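Vrettos 2.4 review: task sequencing for two arms
Posted Jun 8, 2025 by Tetsuya Shimada

Vrettos is the planning and sequencing package from Baltell. We moved to it in April from our own scripts, and the desk task with the pen cup and the marker is the one I have used it on most.

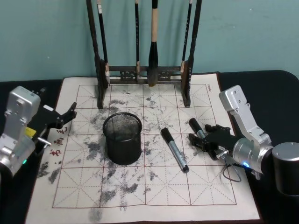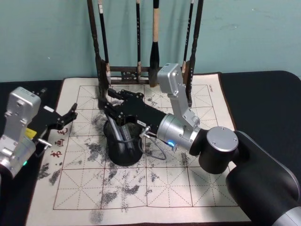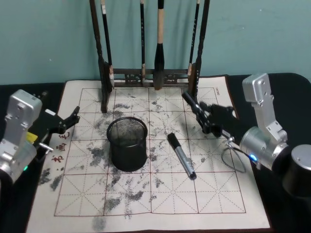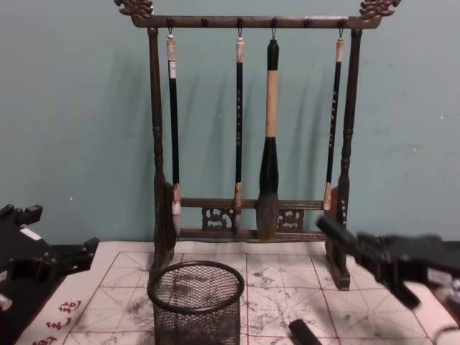

Nunalville Robotics Club – Software Group

You write a task as a short text file, with one line per step and a name for each arm. Vrettos turns that into motion plans and checks them against each other before anything moves. Installing took an evening. The manual skips the part where you set the table height, so do that first or every grasp will be off.

The planner is good. Out of 100 trial plans for picking up a marker and bringing it over the cup, 93 came back valid on the first try. Most of the failures had the wrist passing too close to the brush rack. I raised the clearance to 30 mm and they mostly went away, at the cost of slower paths.

Perception is weaker. A wire-mesh cup is hard for it, as the grid on the mat shows through the mesh and the pose estimate wanders. Ink smudges on the mat don't help either. I ended up fitting the rim only and ignoring the wall of the cup, and that has been steady enough. Thin brushes hanging in the rack get merged into one block, so I drew a keep-out box over the whole rack and left it there.

Arm coordination works as described. You can tell one arm to hold its position while the other one goes, and the lock is released when the step ends. I would like a way to release it early.

The replay viewer is the part I use every day. It lines up the head view and the chest view on one timeline, with the joint plots underneath. Scrubbing is quick. Export is not – a long session took 17 minutes to write out, and there is no progress bar.

We also tried Hikeck for a while. Its viewer looks nicer and its plans are smoother, but you have to click through menus to change a step, and I could not keep the task files in version control.

I would buy Vrettos again for the planner and the viewer. For perception, plan on writing some of your own code. My settings file is in the club's shared folder under "desk", with the keep-out box included.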